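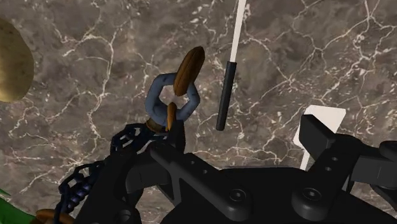
EKSTEAD, April

Preltum has taken over operation of the district heating loop at Ekstead from the municipal utility. The loop supplies 2348 connections and draws its base load from two geothermal wells east of the town, with an electric boiler held in reserve for cold spells. Staff, metering and billing move to the new operator under existing terms.

Supply temperature will be lowered in stages over the next two heating seasons. The loop was designed for older buildings with small radiators, and most of those have since been refitted. A lower supply temperature cuts losses in the buried pipe and leaves more usable heat in the return line, which a heat pump at the Vovwood substation will recover. The pump is rated at 800 kilowatts and is due to be connected before the autumn pressure test.

Return water is now reinjected through a single well. Pressure in that well has risen slowly, and the operating permit limits how far it can go. Preltum plans to clean the lower section of the well first and to drill a second one only if cleaning does not restore the flow. The deposits are mainly silica. Acid treatment was tried under the previous operator with mixed results, so the work will begin with mechanical scraping.

"We have good data on the supply side and very little on the return side," said Yuxi Shao, who is responsible for network operations. "New flow meters at the branch points come before any change in temperature."

The meters will be fitted at 17 branch points, starting with the Poon line. That line is the longest on the network and has the highest measured heat loss per meter of pipe. Two sections have wet insulation and will be replaced while the trench is open. Customers on the line should expect short interruptions between 9 a.m. and 3 p.m. and will receive written notice for each address.

Tariffs are unchanged for the current season. A revised tariff that charges for flow as well as energy is being prepared and will be sent to the regulator with the first set of return temperature readings. Building owners can request their own readings from the Ekstead service desk.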